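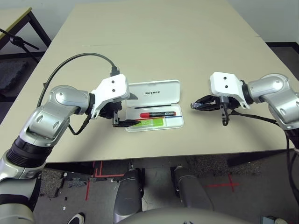
Diario de campo. Unidad móvil de salud, Fundación Insaurralde
5 de junio de 2021

La jornada de atención primaria en Kollville dio inicio a las 7 de la mañana, conforme al programa aprobado en enero. El equipo se instaló en el salón parroquial, cedido por el municipio para las consultas de medicina general, control prenatal y vacunación infantil.

Se registró una afluencia superior a la prevista. Varias familias llegaron a pie desde Faltby, localidad que carece de puesto sanitario desde hace diez años y cuya farmacia más próxima dista 16 kilómetros.

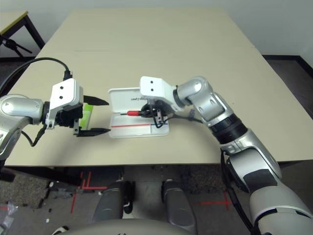

A dichas familias se les asignó turno preferente, a fin de que pudieran emprender el regreso antes del anochecer. Los casos que requieren estudios de laboratorio fueron derivados al hospital comarcal de Bomerbridge.
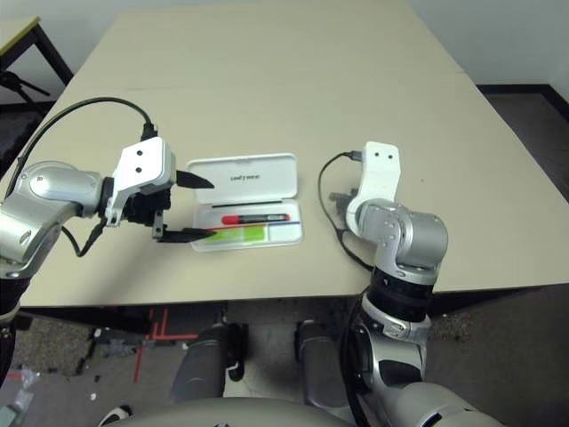 Estuche abierto sobre la mesa.

Por la tarde se impartió el taller de higiene y agua segura. Se entregaron 300 folletos y quedó pendiente la reposición de sales de rehidratación oral, solicitada ya al almacén central.

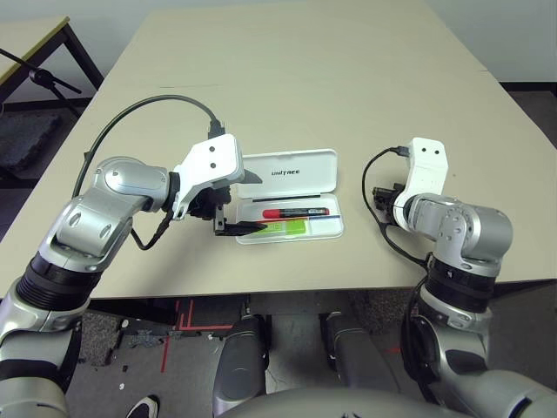

Material de escritura en su estuche.

La presión arterial elevada sigue siendo el hallazgo más frecuente entre los adultos mayores. Se propondrá a la dirección una visita de seguimiento a Faltby. Cierre de la jornada sin incidencias.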